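Buscar en el sitio... Escriba aquí su consulta
Sala de prensa > Seguridad y producto
Agosto | Por Aileen Abella, Comunicación

Cudarix detiene las pruebas de su brazo Gudley tras un fallo en el límite de fuerza

Cudarix ha decidido suspender, con toda la prudencia que merecen nuestros clientes y colaboradores, las pruebas físicas del brazo Gudley en el taller de Salazar, después de que una pinza siguiera bajando tras tocar la pieza y la apretara contra la mesa durante 8 segundos. No hubo heridos, y queremos agradecer de corazón al equipo de turno la calma con que pulsó la parada de emergencia.

El límite de fuerza estaba fijado en 15 newtons y el registro llegó a 50. La ingeniera Suqin Bai y su grupo trabajan ahora en simulación, repitiendo con paciencia el descenso sobre la pieza.
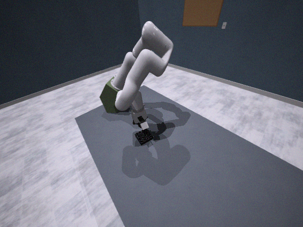
El brazo en simulación, con la pinza sobre una pequeña pieza negra.

«Nos habría gustado dar mejores noticias, claro, pero preferimos contarlo pronto y contarlo entero», explica Rüdiger Lenz, responsable de seguridad. Las primeras revisiones apuntan a una actualización del controlador que dejó sin efecto el límite durante la bajada, aunque la causa todavía no está confirmada.

Los 17 talleres que utilizan esa versión ya han recibido el aviso, y les pedimos que mantengan el brazo parado hasta que reciban la corrección.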